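Ticket 2049: Electronic filings in sealed matters returning a public docket entry
Queue: Case Management Support, Grargate District
Status: Resolved, monitoring
Priority: High
Reported by: Clerk's Office, Criminal Division

Summary of the report

The Criminal Division reports that certain motions filed under seal through the Skusavis filing portal produced a one-line entry on the public docket. The documents themselves could not be opened by the public. The entry did, however, show the title of the motion and the party filing it, and in a sealed matter neither should appear until the court orders the case unsealed.

The division first noticed the problem when a defense attorney called to ask why a motion to extend a sealing order was listed under a case number that should return no results. The clerk on duty confirmed the listing from a public terminal and hid the entry by hand.

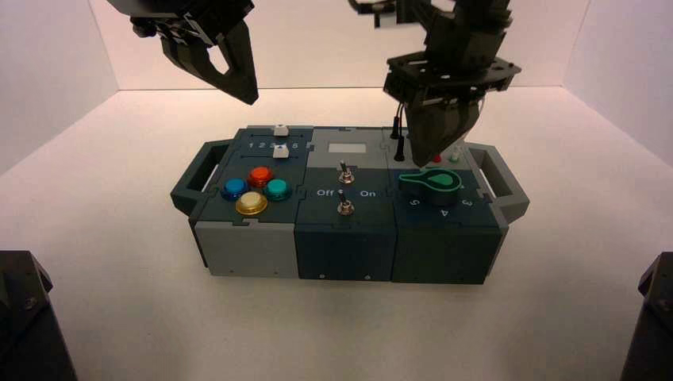 Support asked the division to supply the case type, the filing event used, and the role of the person filing. All of the affected filings had been made under the event "Motion – Extend Time." None had been made under "Sealed Motion." Prosecutors' offices and defense counsel were both affected.

Steps taken

Step 1. The filing was repeated in the test system using a dummy criminal case marked as sealed. The public entry appeared at once. The fault could be repeated each time.

Step 2. The same filing was made in a dummy civil case marked as sealed. No public entry appeared. The fault is therefore limited to criminal case types.

Step 3. Access settings for the criminal case types were compared with the January backup. In the backup, the event "Motion – Extend Time" takes its access level from the case. In the current settings, it carries its own access level, which is set to Public.

Step 4. The change log was reviewed. The setting was altered during the Rudov update, which replaced the event table for criminal cases. The update notes supplied by the vendor do not mention the change.

Work log
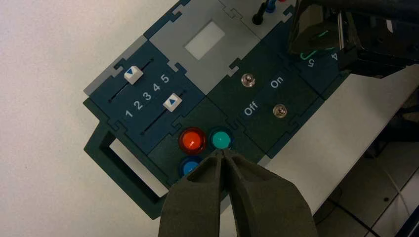 Posted by: Court Systems Support Desk
Entry date: July 14, 2021

The access level for the event was returned to "Take from case" in the test system and the filing from Step 1 was repeated. No public entry appeared. The change was then approved by the Clerk's Office and applied to the live system after the close of filing hours.

A search was run across all sealed criminal cases for docket entries with a public access level. The search covered 348 cases and found 126 entries. Most of these were routine scheduling notices that the court had already ordered to be public. The remaining entries were sent to the Criminal Division for review, and each was hidden pending that review.

The Coelho courthouse runs a separate copy of the event table and was checked on the same evening. It had received the same update and showed the same fault. The correction was applied there as well.

Instructions for clerks

Until this ticket is closed, please check the public terminal after docketing any filing in a sealed criminal case. If an entry appears, set its access level to Sealed and add a note to this ticket with the docket number only. Do not include party names or the title of the motion, as tickets can be read by staff outside the division.

Filers who ask about the matter should be referred to the Clerk's Office. Support staff are not able to confirm or deny that a sealed case exists.

Open items

The vendor has been asked for a full list of events changed by the Rudov update. A first reply named 3 further events, all of them used in bail matters. These have been checked and are set correctly.

The request for written update notes remains open with the vendor under the same ticket number.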